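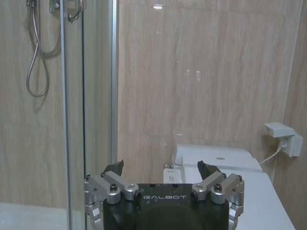 Surely it would be quicker to do the bathroom yourself, came the remark from the back row the last time I gave this talk, and could I please explain why a grown adult would spend a whole morning steering a machine round a toilet. Fair enough! Open with that. Let them laugh, then say yes, it's far quicker to do it yourself, and go straight into the rest.

Talk: Showing it how – teaching a robot by hand and from the next room
For the Grikine open evening. Long version, leave time for questions.

START

Say hello, say what I do. I'm one of the people at Zukell who sit with the controls and do household jobs through a robot, over and over, so there's a record of how each job goes. I didn't train as an engineer. I came in through the door marked "patient".

Two ways of showing, keep this simple:

By hand. You take hold of the arm itself, with the motors gone slack, and you push it through the job like guiding a child's hand round a letter. You feel everything. It's lovely for short, simple moves and it's murder on the shoulders.

By remote control. You hold a pair of handles, the arm copies you, and you watch through its cameras. Your shoulders survive but you lose the feeling in your fingers, and that takes a good while to get used to.

Do the oven glove bit here. Get someone to put on the gloves and pick up a coin from the lectern while looking only at my phone screen. (Bring gloves. Bring a coin. I forgot the coin last time and had to borrow one.)

THE BATHROOM

Leave the slide up for this part. Ask who can see the shower hose. It loops right down and curls back up again, and I want people to look at it for a moment before I say anything, as hoses are my favourite thing to complain about.

A door handle stays where it is. A hose goes where it likes. Nudge it at the bottom and the top swings, and by the time you've corrected for that the bottom has moved as well. When I do it at home I don't think about it at all, I just grab and my hand sorts it out. Through the handles I have to decide: go in from the side, close slowly, wait for it to stop swinging, then lift. And that pause has to be in the recording! If I skip it and get lucky, the robot learns the lucky version, and it won't have my luck.

Then glass. Glass is a pain. You're judging distance on a screen, you can see the wall through the panel perfectly well, and it's very easy to forget there's something solid in between. My trick is to find the metal edge first and work from that. I say it out loud while I'm driving, "edge, edge, edge", and I'm told this is annoying to sit next to.

Shiny walls, same sort of trouble. A bright spot from the lights can pull your eye. Don't go on about this, one sentence and move.

Then the tight corner by the cistern. With an arm you've got the wrist to think about as well as the fingers, and the wrist is much fatter than people expect. Point at the metalwork either side of the black body. All of that has to fit wherever the fingers want to go. New operators look at the fingertips and nothing else, and they clonk the knuckles. I did. Everybody on my intake did. And there's a cable there too, a thin white one coming down from the plug towards the cistern – a cable is just a small hose with worse manners.

HOW A SESSION GOES

Keep this quick but don't skip it, people always ask.

We work in short goes. At the Leung flat, our practice place, a session was 17 goes at one job, then a proper break away from the screen. On the shower hose job I did 74 goes over the course of October, and we kept 37 of them. Pause there and let people do the sum. Half!

Reasons for binning one, from my own notebook:
– I sped up at the end as I could smell lunch
– went in at a daft angle and got away with it
– stopped halfway to scratch my nose (the arm, of course, also went to scratch my nose)
– changed my mind in mid-air

The last one is the interesting one. Hesitating is fine if there's something to hesitate over. If the hose is swinging, wait. But dithering for no reason goes into the recording as well, and then you've got a robot that stops above the sink as if it's come upstairs and forgotten why.

We also keep some of the messy ones on purpose. I drop the cloth, I pick it up, I carry on. If all it ever sees is perfect goes then the first time something slips it has no idea what to do next. I had a real argument with my team lead over this in my second month. I wanted everything tidy. I was wrong, and I'll say so on stage.

LIKIK

Short bit on the software, people from the workshop will want it. Likik is what we use for marking up the recordings afterwards. You watch your own session back and tag where each step begins: reach, close, lift, carry, let go. It's like hearing your own voice on an answerphone. I'd been sure I was smooth. I'm not smooth, I've got a little wobble to the left every time I let go of anything.

Tagging takes longer than driving. Put that in for anybody who's thinking of applying, it's a good chunk of the job and you need to like it a bit.

If there's time: the two of us on the same task. My colleague goes at a tap from above and I go from the side. Both work fine for people. Mix them up in equal parts, and on our early tries the arm would head for somewhere in between, where there's no tap. So now we agree on a way in before we start, or we tag which way it was. I love this one, try not to spend 7 minutes on it like I did in rehearsal.

BY HAND AGAIN

Come back to pushing the arm directly. I don't want people going home thinking remote is the grown-up version. For anything where the pressing matters – wiping along a ledge, say – I'd still sooner have my hands on the arm for the first few tries, just to find out how hard I press. Then I go and sit at the handles and try to copy myself. My wiping got much better once I'd done that. Before, I was either stroking the surface or trying to push it through the floor.

Safety, say it clearly: somebody stands by the stop button. Always, even for the dull jobs. With the hands-on way, hair tied back, no lanyards, and don't put your fingers in the joints however slack it feels.

QUESTIONS I USUALLY GET

Will it clean my bathroom? Not this week. Talk about how one bathroom teaches it about one bathroom, and you need lots of different ones, different taps, different tiles, different clutter.

Do you get seasick? A bit, to begin with. Ginger biscuits. Look away from the screen between goes.

Is it boring? Some days, yes, very. Then a go comes out just right and I'm grinning at a toilet.

Can I have a try? Yes! The small arm is on the table by the door with the practice handles, and there's a bit of rope for them to pick up. Remind them to queue on the left so the fire exit stays clear. Gloves back to me, please.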